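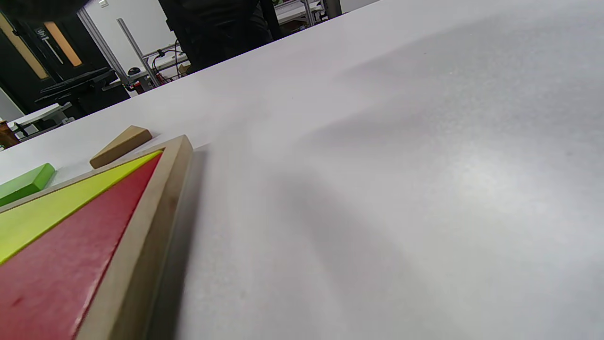 Painted tray puzzle pieces bind in the tray in summer

Sindley Workshop Help > Woodworking > Finishing
Viewed 2130 times

tray_and_rail

I make flat wooden tangram sets with a shallow tray. The opening is 12 cm square. The pieces are cut from solid basswood, sanded, primed and painted with Himar satin enamel, top, bottom and edges. The tray rim is bare wood with oil.

In winter the pieces drop in and lift out with no resistance. In the humid months the last piece has to be pushed, and after a few days in the tray the long seams stick together. When I separate them the paint comes off one edge and stays on the other. Red is worse than the other colors, but I may have put it on thicker.

I have tried sanding the edges and repainting, which gets me back to the same place a week later. I have also tried paste wax on the edges. It helped with the sticking but did nothing for the fit.

My questions are how much gap to leave, whether the paint or the wood is the main cause, and whether a different topcoat would stop the seams from bonding. I would like to keep solid wood if possible. The shop is unheated.
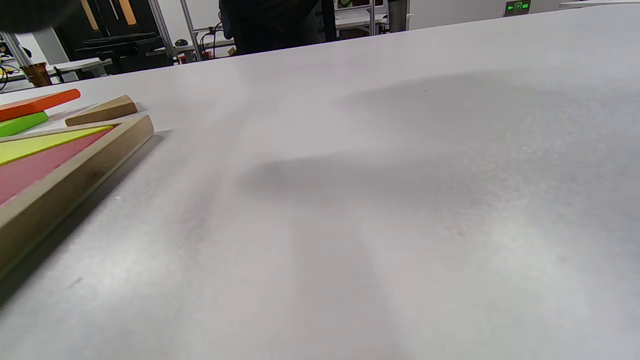
Last edited Thursday, August 19, 2021 by tray_and_rail (added shop conditions)

Edit: the blanks are glued up so the grain runs the same way in all pieces before cutting. Once they are cut and arranged in the square, the grain goes in different directions depending on the piece.

crossgrain_b
Accepted

There are two separate problems here and they need separate fixes.

Fit. Basswood moves across the grain by close to 0.3 percent of its width for each point of moisture content. If your stock gains 5 points between winter and summer, a full 12 cm width of it grows 1.8 mm. Along the grain the change is too small to matter. In a tangram the grain directions are mixed, so the real growth along any one line will be less than that, but it will be different along each line, and the square stops being a square. The tray rim barely changes in length, as its grain runs along the rails. You have pieces that move inside a frame that doesn't.

Paint thickness is the smaller part. Say the primer and enamel together build 100 microns on an edge. A line across the tray that passes through three pieces crosses six painted edges, so that is 0.6 mm. It is constant all year, and you can allow for it by cutting the pieces small.

For solid wood I would cut at the driest point of the year and leave 1.5 mm total clearance after painting, then check it in humid weather before making a batch. For a tighter fit use birch plywood. It moves very little in either direction, and you could drop to half that clearance.

Sealing slows moisture but does not stop it. A set that sits in a damp room for a month will reach the same size with or without paint.

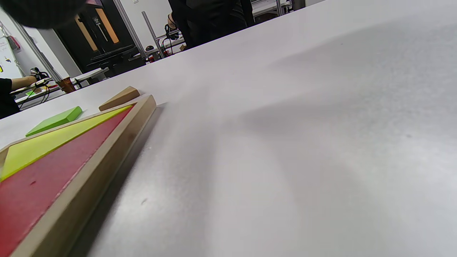 Sticking edges

This is called blocking. Two painted faces held together under pressure will bond if the film is still soft, and many water-based enamels stay soft long after they feel dry. The swelling supplies the pressure. In order of effect:

1. Wait longer. Let the paint cure for at least three weeks with the pieces apart, on edge, with air on all sides. In an unheated shop in October I would double that.

2. Put less paint on the edges. One thin coat over primer is enough. Wipe off the ridge that forms where the face meets the edge.

3. Use a harder topcoat. A water-based polyurethane sold for floors blocks much less than a wall or trim enamel. Test for color change on the yellows first.

4. Wax last, and only on cured paint. It makes recoating difficult.

If the sets are for small children, check that the topcoat is rated for toys once cured. I can't tell you whether the Himar product is.

bralix_user_east

Just leave the edges unpainted. I clear coat mine with Bralix matte and paint only the top. No sticking so far. The corners don't chip as easily either.

crossgrain_b

That works for the seams. It will not change the seasonal fit.

nishad_bench

I store the pieces outside the tray until they ship. Also ease the edges slightly with fine paper before priming, because a sharp corner holds almost no paint and chips there first. Dark colors show the chips more. With thick pieces the front edge is on view all the time, so it does have to be painted on mine.
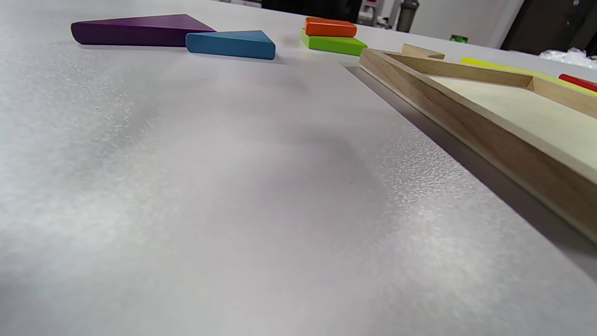

Purple piece on a white tabletop. The side is a darker purple than the top face.

tray_and_rail

Thanks. I measured one of the bad sets and the tray was fine, the pieces had grown. I am going to cut the next set from birch plywood and keep one solid set next to it through the winter for comparison. I will also try the floor polyurethane on a red scrap and clamp it to another one overnight.

crossgrain_b

Clamp it for a few days. Overnight is too short to show blocking unless the shop is warm.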